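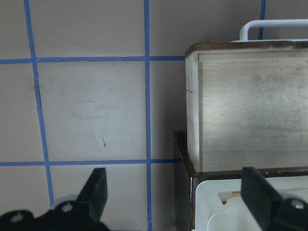
The Postcard Game

The first postcard came the week I moved in, when I was still eating cereal out of a measuring cup. It had a lighthouse on the front and FLENIVHOLM in fat yellow letters, and on the back somebody had written, in very neat black pen, "Nf6. I hope the knee is better."

My knee was fine. I figured it was a wrong address, except it wasn't, it said Apartment 604 plain as day, and then a name I'm going to leave out. The guy who'd lived there before me. I stuck it on the fridge because I had exactly one magnet and nothing to put under it.

I should say I was not at my best. It was March, I had just come out of nine years with a man who alphabetized the spices, and I'd picked Elthorpe off a bus map because the 83 went there and I liked the driver. That was the entire plan. My sister called it "a reaction." She calls everything a reaction. I once bought a yellow raincoat and that was a reaction too.

So anyway, two weeks later there's another one. Same lighthouse! Same pen. "Still waiting on you. Take your time, but I am seventy-eight."

Well, now I felt terrible. You can't just let a seventy-eight-year-old stand there on an island waiting on you. I took both cards down the hall to 602, where I'd met exactly one person in the building, and that was Jianhua Jiang, and I'd only met him because my smoke alarm had gone off and he'd come over in his socks with a broom and whacked it.

He looked at the cards for maybe half a second.

"It's chess," he said.

"I thought it was a code."

"It's a code for chess." He turned the second one over and looked at the lighthouse as if there might be a move on that side. "They're playing by mail. Where's the rest of it?"

I said there wasn't any rest of it, that was all I had, I didn't know a horse from a hat. He got this pained look. He asked if he could come see the apartment, and I said he'd seen it, he'd stood in it and hit the ceiling, and he said no, the closets.

You know how there's always one shelf in a rental that you don't clean because you can't reach it? He got up on my only chair and felt along the back of it and came down with a shoebox lid, no box, and taped inside the lid was a sheet of paper with two columns of moves on it. He was so happy. I have never seen a man so happy about a lid.

We took it over to his place because he owned a board, and he set up the whole game from the beginning, muttering. I sat on the couch and ate his sunflower seeds. He'd go "hm," and then "oh, no," and then once he laughed out loud and wouldn't tell me why. When he got to the end of the columns he put in the move from the first card and sat back.

"Your guy is losing," he said.

"He's not my guy."

"He's in your apartment."

"I'm in his apartment."

"Then you're losing," said Jianhua, and offered me more seeds.

What I should have done (my sister has been over this with me many times) is write back to the lady and say sorry, he moved. I did mean to. I even bought a card, down at Kobzar, which is the grocery on the corner that also does keys and passport photos. The only postcards they had were of the Elthorpe bandstand, and they were so faded the bandstand looked like it was being remembered by somebody. I sat down and wrote "Dear" and realized I didn't know her name, because she never signed them. Or his name. I'd decided it was a lady by then.

And the thing is, it's a pretty sad card to write. Dear whoever, the person you thought was thinking about your move has been gone for who knows how long, sincerely, a woman with one chair. I didn't have it in me that night. So I went and knocked on 602 and said, "If you were him, what would you do?"

He had the answer ready. He'd had it ready for three days, he just hadn't wanted to push.

I wrote the move on the card. Under it I put "The knee is much better, thank you," and I mailed it before I could think.

I won't pretend I was proud of it. I lay awake. But then the reply came so fast! Eight days, which for Flenivholm is lightning, the mail boat only goes over twice a week if the weather's decent. "Well!" it said. "Who have you been talking to?"

Jianhua read that and went pink right up to his hair.

So that was April, and most of May. A card would come, I'd walk it down the hall, and he'd put the kettle on and we'd look at the board, which now lived on top of his dresser where his cat couldn't get at it. He tried to teach me. I learned how everything moves, and I learned that I'm impatient, which I could have told him. What I liked was how he talked about her. "She's being sneaky over here." "She wants me to take this and I'm not going to." He'd picked up the "she" from me, we'd never discussed it. Some nights we didn't get to the board at all. He worked in the water department and had a lot of stories about valves, and they were better than you'd think, and I told him about the spices, and he said his own spices were in a bag. One bag. He showed me.

In the meantime I'd gotten a job at the eye doctor's, answering the phone, and a second chair.

The notes got longer, too, that was the trouble. At first it was only the weather or a dead seal. Then she asked whether I'd ever fixed things up with my brother. I mean, whether he had. And you can't bluff that with a knee. I carried that one around in my bag for a week. I wrote four different answers at work between calls, and every one of them was either a lie about a real man's brother or so vague it sounded like a horoscope.

"We have to find him," I said to Jianhua.

"We're almost winning," he said, and then he saw my face and got his jacket.

It was not hard, either. I'd built it up into this big detective business and all I did was ask the woman at Kobzar, who'd cut his keys. He'd moved to Pakthorpe, to the apartments behind the swimming pool, and she knew that because he still came in for the rye bread. He'd probably been standing in line behind me the whole spring. We rode the 83 out there on my afternoon off with the lid in a plastic bag and the cards in my purse. Jianhua had written the current position down on an index card and he kept taking it out and checking it, like a man with a boarding pass.

He was a big, slow, nice-looking old man in a cardigan, and he did not invite us in. He stood there with his hand on the door and listened to me explain, and I explained badly, I started with the cereal for some reason. When I got to the part where we'd been answering, I sort of ran out of breath.

"I quit that game on purpose," he said.

I said I was sorry.

"She was beating me. She's been beating me since school. I thought, I'm moving anyhow, I'll just let it drop." He looked at the cards, but he didn't take them. "She asked about Peter?"

I said she asked about a brother.

He nodded for a while. Somewhere behind the building kids were shrieking in the pool, and a whistle kept going. I was ready to leave the whole bundle on the mat and run for the bus. Then Jianhua, who had not said one word since we got off, held out the index card.

The old man got his glasses out of the cardigan. He read it, and then he went back and read it again with his finger, and he said a word I won't put down.

"Who did this?"

Jianhua raised his hand. He did, he put it up like a kid.

"Get in here," the old man said.

We were there until dark. I never did hear the full story about the brother. I heard that her name was Hedda and it used to be something between the two of them or nearly was, a long time back, and I heard a great deal about a bishop. They fought over the next move for two hours. Jianhua wanted to be careful and the old man wanted to throw everything at her, and at one point I was asked to vote. I voted for careful. I was told I didn't understand the position, and I didn't! I made everybody eggs.

He wrote the card himself in the end. It took him three tries, and I'd only brought two bandstands, so the last one went on the back of a flyer for swimming lessons, in an envelope. He covered it with his arm while he wrote. I saw there was a lot of it.

On the bus home Jianhua asked if I thought she'd be mad. I said I would be. I said I'd be mad for a day or so and then I'd want to know what the move was. He thought about that through most of the stops. Then he wanted to know if I'd noticed that the old man's stove had the same burner out as mine, the back left, and whether I wanted him to take a look at it, he had the part. I told him he could come by after supper, and to wear shoes this time, because I'd dropped a glass that morning and I wasn't sure I'd gotten it all.

The next card came to 604, lighthouse and all. She'd put all three of our names on it and spelled mine wrong. I moved the magnet over to make room.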